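Split Pea Soup Without the Ham Bone

Every split pea recipe I was raised on insists on a ham bone, and every one that leaves it out wants you to buy smoked salt, liquid smoke or some powder to make up for it. I've tried most of them. I don't think they do much except make the pot smell like a campfire. Browned onions do more, and you already have onions.

What you need

450 grams dried green split peas
2 large onions, chopped
2 carrots, diced small
1 rib of celery, diced
3 tablespoons oil
2 bay leaves
1 teaspoon dried marjoram
7 cups water
Salt, pepper, a splash of cider vinegar

Soaking

Skip it. Split peas have no skin left to soften. My neighbor Henryk Makowska soaks hers overnight and swears the soup is smoother, so I made both and served them side by side. She picked mine as the soaked one. Rinse the peas, look them over for stones, and move on.

The onions

Heat the oil in a heavy pot over medium. Add the onions and a pinch of salt and cook until they are properly brown, stirring every few minutes. Recipes that say five minutes are lying to you. Mine took 17 the last time I bothered with a timer, and I have waited longer. If they catch on the bottom, add a spoonful of water and scrape.

Add the carrots and celery and give them another five minutes. Marjoram goes in now, so it gets a little time in the oil.

The simmer

Tip in the peas, bay leaves and water. Bring to a boil, skim off the foam if it bothers you (it doesn't bother me), then turn the heat down and set the lid on crooked. Start checking at 50 minutes. Old peas can take an hour and a half, and there's no way to tell from the bag how old they are – the date on it only says when somebody would like you to buy another one.

Stir more toward the end. Once the peas break down they sink and scorch.
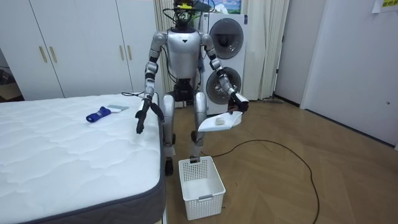
Finishing

Take out the bay leaves. Add a teaspoon of salt, stir, taste, and add more if it's flat. Then the vinegar, a little at a time. I'd leave the blender in the cupboard. A whisk will break up whatever the simmering didn't.

Keeping it

The soup sets like putty in the fridge. Thin it with water when you reheat – stock is a waste here. It freezes fine, whatever you've read about the texture, though the carrots do go a bit soft.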